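Talks > Home and Storage > Speaker Notes

Jörg Pfeiffer
June

Print this page | E-mail this page

THE BIN IS NOT THE ANSWER
Notes for the Ellery talk, 10 minutes plus questions

Start without the slide. Ask who bought a storage bin this year. Wait for hands. Ask who can say what's in it. Wait longer.

My complaint. Every tidying plan I've read starts with a trip to the store. You buy bins, then you go looking for things to put in them. I did this myself with the hall closet. Three bins, one afternoon, and I still couldn't find the tape.

Read out the Caketti leaflet line: "A place for everything in one weekend." Pause. Whose weekend? The leaflet shows a pantry with no food in it that anybody would eat.

The closet list. I wrote down every single thing I owned that was smaller than a shoe. 1,404 items. Yes, I counted the screws, and no, I wouldn't do it again. Then I marked the ones I'd used since moving in. 117. Let that number sit. Don't joke over it.

Fair point to the other side: kids' blocks, pet food, road salt. Loose stuff needs walls around it. I have no quarrel with a bin for road salt. I do have one with a bin marked MISC.

Lids. Skip if short on time. A lid makes a bin stackable and it also means you stop looking inside. I've gone back and forth on this and I'm still not sold on lids.

Labels. The Greltik people swear by them. I tried it. The labels stayed put and the contents wandered.

SLIDE 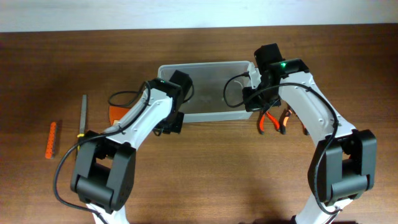 One open plastic bin on a wooden table. Nothing sorted yet.

Leave it up while talking. Ask the room what they'd put in it. Somebody will say cables. Ask which cables, and what they plug into.

Point out the rounded corners. Square boxes of tea or batteries won't sit tight in a corner like that. Small gripe, but stores give you the outside size and you find out the rest at home.

Then the test I use now. Put the stuff on the table first, all of it, and leave it out through supper. Whatever annoys you enough to put away, put away. If there's a pile left with no home, measure the pile and then go shopping.

Likely question: "What about the Emimero system?" Answer: I used it for a month and gave up at the color chart. Could be me.

Likely question: vacuum bags. Say I haven't tried them and move on.

Hand back the clicker. Leaflets are by the door.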